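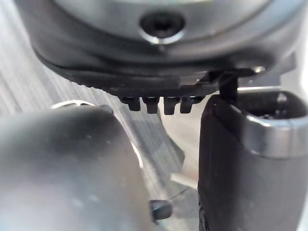 Detail of a dark gray circular housing with a recessed hex-socket bolt.

Sun 2 May -- Zosley has issued a revised torque standard for threaded fasteners used at its Brutenero assembly plant. The standard covers 203 joint types and replaces the interim tables released in February.

Target values are now set by bolt grade, thread pitch and joint material. Lubricated and unlubricated threads are listed in separate tables. Engineers reviewed 1,839 service records to prepare the new limits.

"The old tables gave one value per bolt size," said Zoia Kuzmenko, head of fastening standards. "Soft joints need their own figures."

Suppliers have until the next contract renewal to comply. Copies are available from Deirdre Flanagan, supplier relations.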